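Side desk

A side desk (also wall desk, perch desk or, in older trade lists, an occasional writing surface) is a small working table kept against or near the wall of a room whose main business is something else. It holds whatever needs to be within reach but out of the way, and in most modern examples this means a laptop, a mouse and one object whose owner has left the firm. The side desk is distinguished from the main desk by its size, its lack of drawers and the fact that people seldom admit to sitting at it.

Origins

Narrow wall tables for keeping ledgers are found in workshops and counting rooms well before the term came into use. The modern form is usually traced to the Eynon, a plain white table sold by the furniture maker Trivwood, which was meant for hallways. Buyers took it home, found that it did not fit in the hallway, and put it in the workroom. The company's catalogue went on showing it with a bowl of lemons for several more seasons.

Its rival, the Orine, was drawn by Sheldon Pelletier for Esemport and had slanted legs, a feature the brochure put down to "a feeling of forward movement". Owners of the Orine mostly remember it for their shins. It was nevertheless the better seller of the two, and angled legs have been common on side desks from then on.

Form

There is no agreed standard. A typical top is white, thin and 700 millimetres deep, although shallower ones are sold to people who have not yet measured their laptop. White became the usual colour partly for its brightness in small rooms and partly on account of being the cheapest option on the order form. It shows every cup ring, a point on which makers' literature is silent.
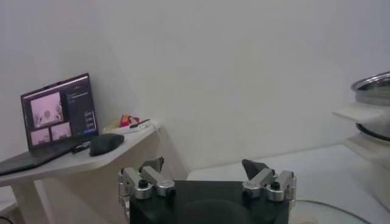

Legs may be upright or splayed. Upright legs allow the desk to be pushed tight against its neighbours; splayed ones stand more firmly but claim a patch of floor that the top does not seem to be using. Pelletier held that this made the sitter more aware of the room. Ovidiu Pop, whose short history of office tables remains the main source on the subject, replied that it made the sitter more aware of the legs.

The space beneath the top is left open in nearly all designs. In theory it is for knees. In practice it fills with bags, a spare extension lead and a box marked "August", which is moved each time the floor is cleaned and then put back.

The laptop on the side desk

An open laptop is now so usual on a side desk that some writers treat it as part of the furniture. Three placements are recognised. In the square placement, the machine faces the sitter and its front edge lines up with the edge of the table. In the angled placement, the screen is turned towards the room so that it can be read by someone standing elsewhere – a habit that began with people who wanted to glance at it in passing and spread to people who wanted to be seen owning it. The third, the closed placement, is mostly found in catalogues.

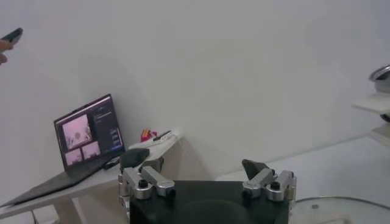 A laptop in the angled placement on a white side desk set against a wall.

Angled placement suits work in which the screen is looked at more than typed on: video windows, long lists of settings, anything left running. Its weakness is glare, as a screen tipped back far enough to be read by a standing person is also well placed to catch the ceiling lights. Pop devotes 7 pages to this and recommends moving the lamp.

The mouse is a matter of some dispute. Many laptop users bring one to the side desk and set it down in front of the machine, where a wrist would otherwise go. Those who favour the square placement put it to the right and regard the others as unwell.

Care

White tops are wiped with a damp cloth. Stronger cleaners were advised in the first Eynon leaflet and quietly dropped from the second. Wobble is cured by adjusting the feet, where the model has them, and by folded card where it does not.

See also: Console table; Hot desk; Folding table; Shelf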